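Pendport bake sale moves to the Astow hall

The fall bake sale will be held in the Astow hall this September. Last year's sale raised 875 dollars for the library roof. Doors open at 2, and tables should be set by then. Bakers can book up to 2 spaces each – 14 are left.
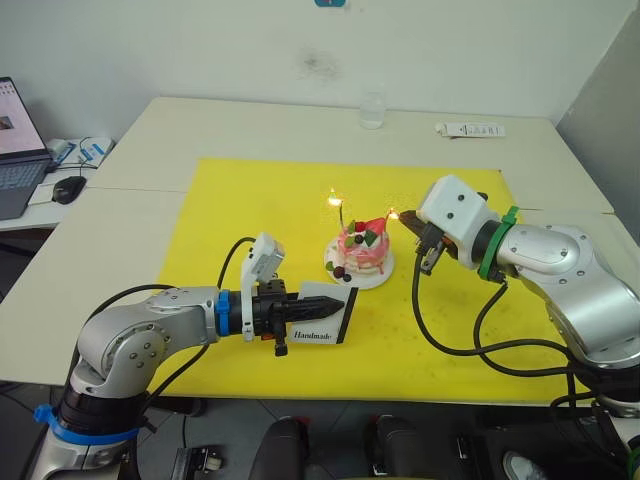

One reader in Radebe asked whether whole cakes could be priced by the slice, as she never sells hers in one piece. They can. Please put the price and a list of ingredients on each plate, and mark anything with nuts.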